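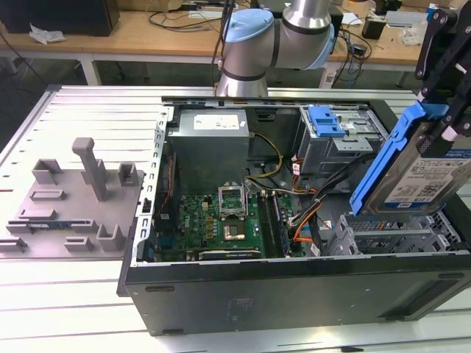

May a department keep a retired desktop computer for spare parts?
Only if the computer has already been removed from the asset register and its storage drive has been handed to the Records Office. Departments that want to keep a machine on those terms should write to the Equipment Office first and wait for the reply.

To: equipment-contacts list
From: Equipment Office, Gudeta Regional Colleges
Subject: Re: Retired desktops and the spring return

Colleagues,

The question above reached us from several contacts after last month's notice, and we are answering it on the list so that all four campuses have the same wording. The message from the Vudthorpe contact is quoted in part, with our replies set between the quoted passages.

> We have a storeroom of desktop towers that came out of the
> teaching rooms over the winter. Some have been opened and have
> had memory taken out for use elsewhere. Are these still accepted
> in the spring return, or do they have to be complete?

Incomplete machines are accepted. Please mark the return form "parts removed" and list what was taken, as far as it is known. The form does not need to say where the parts went. A tower without its side panel may be sent if the panel is taped to the same pallet with the asset number written on it.

> Our asset list shows 762 desktops for the campus but the storeroom
> and the rooms together do not come to that number. Should we
> correct the list before sending anything, or after?

Before, please. The Vudthorpe register was last reconciled when the two buildings on the north side were still in use, and we expect that a number of entries refer to machines returned at that time. Our own depot records show 541 desktops received from Vudthorpe under the old form. We will send the contact a copy of those records this week, and entries that match can be closed without further inspection.

> Finally, who pays for the pallets? We were charged last time and
> the cost came out of the teaching budget.

Pallets are charged to the central account. The earlier charge was made in error and will be credited on the next statement. Other campuses that find a similar charge should forward the statement to us.

The rest of this message is for all contacts.
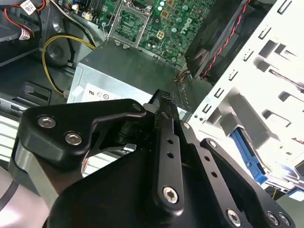
Storage drives

Drives must be taken out before a computer leaves the campus. This applies to machines from public areas and teaching rooms as well as staff offices. Each drive goes into a numbered envelope, and the number is entered on line 6 of the return form. The Records Office holds the envelopes for 60 days and then sends them for destruction. A department that discovers it needs a file from a returned drive should write to the Records Office inside that period and quote the envelope number. Requests that give only a user's name or a room cannot be traced.

The Grerkau campus has asked whether drives may be wiped locally and left in place. We have discussed this with the Records Office and the rule stands for this year. It will be looked at again when the retention schedule is revised.

Monitors, keyboards and cables

Monitors are returned on a separate form. Keyboards and mice may be boxed together without asset numbers. Power cords should stay on campus, where there is a steady demand for them. Please do not place cords inside computer cases.

The collection timetable has also changed since the last notice. The text below replaces it in full and may be posted on campus notice boards.
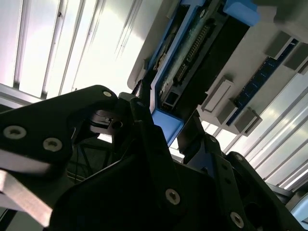
SARNPORT, May. The Sarnport depot will receive retired equipment from all campuses throughout the month. The receiving door opens at 8:30 a.m. and closes at 3:00 p.m. Drivers should report to the front office and have the signed return form with them. Loads that arrive without a form will be sent back.

Each campus may send up to 100 desktop computers in one load. Larger loads need the agreement of the depot in writing. Grerkau and Vudthorpe share a truck and should settle their loading order between them before booking it. Gudeta will deliver in its own van.

(End of notice board text.)

Steps for contacts

1. Check the asset numbers in your storeroom against the register and report any differences to us.

2. Remove the drives and complete line 6 of the form.

3. Note any missing parts. General wording such as "memory removed" or "processor removed" is sufficient. Serial numbers of individual parts are not recorded.

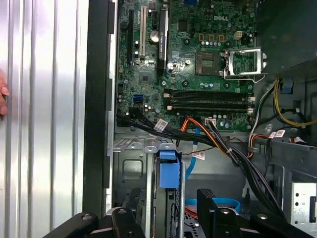

4. Have the form signed by the head of department. A deputy may sign if the head is away.

5. Book a delivery time with the depot and keep a copy of the form until the closing statement arrives.

Replies to this message go to the whole list. Contacts who wish to raise a matter that concerns one department only should write to the Equipment Office address.

Equipment Office
Gudeta Regional Colleges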